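Trindham Library Keeps Its Doors Open Later This Summer

June 9, 2018
By Oluwaseun Fashola

14 shares | 3 comments

Good news for anyone who has ever dashed up the steps of the Trindham library at closing time with an armful of overdue books! Starting this week, the old building on Notell Street will stay open until nine on weeknights, and the town has found the money to keep it that way through November.

Head librarian Rakiya Akande has been asking for longer evenings for years, and she could hardly stop smiling when we stopped by. A petition left on the front desk over the winter gathered about 1,000 names, many of them parents who work until six and never get to story hour.
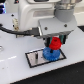 The reading room upstairs has had a fresh coat of paint too, and there are 43 new chairs, which regulars will agree were badly needed. Parking behind the building is free for 90 minutes after five.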